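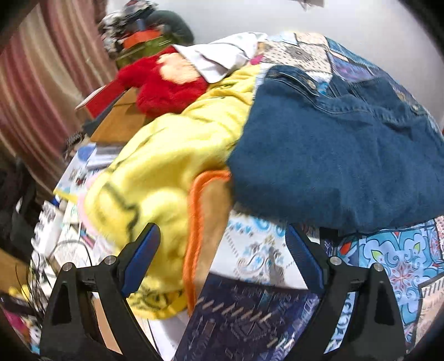
Photo: Tyra Lunde

4/6/18

So I finally got to the laundry! After weeks of picking up blocks and cups I wanted cloth, and lots of it, so the quilt got a heap of everything I could find: the denim jacket, the yellow fleece, some printed fabric I never sewed into anything.

You hold the gripper in your hand and just do the job yourself, and the recording is what the robot learns from later. I love this part. With the old remote setup at Peltbridge I'd spend 20 minutes driving an arm over to a sleeve with two joysticks, and then miss the sleeve. Now I reach in, squeeze, lift, done, next one.

Cloth is hard though. The blue ribbed pads grab denim beautifully (that jacket has nice thick seams to pinch) but fleece wants to come up in a big fistful, and I keep having to slow down and take a smaller bite. I also have a bad habit of shaking things out at the end, the way my mother does, and I had to throw away a whole batch because half had the shake and half didn't. Pick one way and stick to it!

I have 400 good picks so far. The folks on the Clikar list say 4,000 is where folding starts to look decent, so I'm a tenth of the way there and my wrist already knows it. I'm hoping to have it all done by September.

Next up is pairing socks. If you've tried teaching socks by hand, please write and tell me how you hold the first one while you hunt for the second.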